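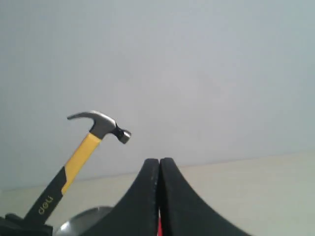

Jun 25, 2025 – Water meter, softener and the slow leak

Meter reading at 6:10 this morning: 2,026. Units are cubic feet on this register, and the last digit is the one that moves. I had closed every fixture the night before, shut the ice maker off at its saddle valve, and put the softener in bypass. The low-flow indicator was still creeping, one full turn in a little under four minutes. So the loss is between the meter pit and the house shutoff, or the house shutoff doesn't close all the way. I suspect the second. It is an old gate valve and the stem has felt loose since spring.

Repeated the test at 6:40 with the curb stop closed. Indicator dead still. That rules out the meter and the utility side, so I have no reason to call them.

Went back through the notebook to see when the creep started. The entry from when the Pikwood softener went in gives 1,597, and I wrote "indicator stopped" next to it. Everything since then is suspect. I did not do another overnight test in between, only daytime readings, and those tell me nothing about a loss this small. From now on the overnight test goes on the same line as the filter change.

The valve. Gilley has a full-port quarter-turn ball valve in 3/4 inch, threaded both ends, in stock at the counter. Moschos has the same size for less, but the handle is a long lever and would hit the joist when open. Measured clearance twice: 4 inches from pipe center to joist face, and the lever needs more. A tee handle would fit. Gilley it is, unless the tee handle is a special order.

The existing valve is soldered on the street side and threaded on the house side, an arrangement I did not choose. Plan is to cut 5 inches upstream of the valve body, leaving enough straight copper for a proper joint. The bend starts just past that point and I don't want a coupling anywhere near it. Pipe is hard-drawn, type L going by the blue lettering. Outside diameter checked with the caliper at three places and it is round enough.

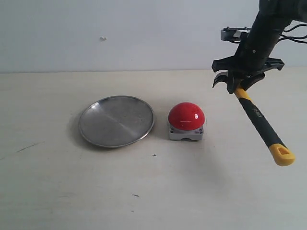
Pressure at the hose bib was 62 psi static, 51 with the kitchen tap fully open. Both are in line with May, so the leak is not large enough to show there. The regulator seems fine. I will leave its screw alone until the valve is done – changing two things in one day is how I lost a weekend to the water heater.

Softener notes while it was in bypass. Salt level a hand's width above the water. No bridge when I pushed the broom handle down. The Tretetti test strips gave the same hardness reading as last time at the kitchen tap, and the raw sample from the hose bib matched the printed range on the utility's sheet. Returned the bypass to service at 7:15 and ran the laundry sink until the air cleared. Clock on the control head was eleven minutes slow, so I reset it. Regeneration stays at 2 a.m.

To buy: valve, two threaded adapters, emery cloth, flux. There is enough solder on the spool. The adapters have to be the lead-free kind, and the bin at Gilley had both sorts mixed together last time, so check the stamp on each one.

Next reading tonight after the dishwasher finishes, then again before the coffee goes on.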